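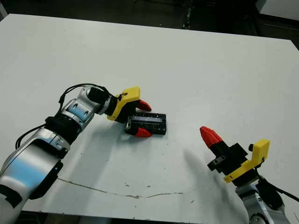

Photo: Drorden Hall Hire

Hiring tables from us: your questions

How far ahead should I book?
Two weeks is usually enough. For February half-term and the summer fairs, allow six. Bookings are taken by phone or at the Zikville desk until 4pm.

Is there a minimum order?
Yes, £50 before delivery. Chairs and cloths count towards it.

Do you deliver outside Zikville?
We deliver free within Zikville and Drorden. Osman is £20 each way. For anywhere further, ring for a price.

Will someone set the tables up?
Our driver leaves them stacked just inside the door. Setting up can be added when you book — please don't ask on the day, as the van often has another drop to make.

Can I staple or tape things to the tops?
No staples, pins or nails. Masking tape is fine if you peel it off before we collect. Parcel tape leaves glue behind and we charge for cleaning.

Are the tables new?
Most have been out on hire many times, so expect light marks. If looks matter, add cloths to your order. The long Grelleo cloth reaches the floor on all four sides.

What if something gets damaged?
Tell us at collection. Ordinary wear is covered by the hire fee. A deposit is taken for orders over £500 and goes back to your card within five working days.

Can I keep them an extra night?
Often, yes. Ring before noon on the day they are due back.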